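Unit 6 — Staging and Stage Recovery
Last updated: May

Reading before the session: the Clalside workbook, chapter on mass ratio, and the Maldonado problem set. Bring a calculator.

6.1 Why stages are dropped

A rocket carries its tanks and engines for the whole burn unless part of the structure is released. The rocket equation relates the change in speed to exhaust speed and to the natural log of the ratio of full mass to empty mass. Once a tank is empty it adds to both masses and lowers the ratio. Dropping it raises the ratio for the next burn.

For the Brureo vehicle used in this course, the first stage weighs 113 tons when fueled. Of this, 86 percent is propellant. Work out the empty mass before going on; it is used again in 6.3.

6.2 Separation height

The Brureo first stage separates at about 50 miles. Drag at that height is small enough to leave out of hand calculations. Gravity is not. Students often set gravity loss to zero after separation, and the error carries into every later line.
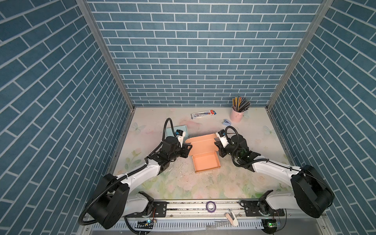
One student in the Grumville section asked why the stage does not simply burn to the last drop, given that unused propellant is dead weight. On a vehicle that is thrown away, it very nearly does. On a vehicle that is to be recovered, a reserve is held back for the return, and the reserve counts as empty mass during ascent. Use the corrected figure in the equation.

6.3 Cost of the reserve

Recovery needs 2 burns in our model: one to slow the stage before it meets thick air, and one to land. Treat each as a separate use of the rocket equation. Begin with the landing burn and work backward, as the final mass is the only one known in advance. The mass at the start of the landing burn is the final mass for the burn before it.

Leg and fin mass is included in the empty mass. Do not add it a second time.

6.4 Problems

Do problems 1 through 4 of the Maldonado set. In problem 3 the exhaust speed is given at sea level — convert to the vacuum value using the table in Clalside. Show units on every line. Problem 4 needs the empty mass from 6.1.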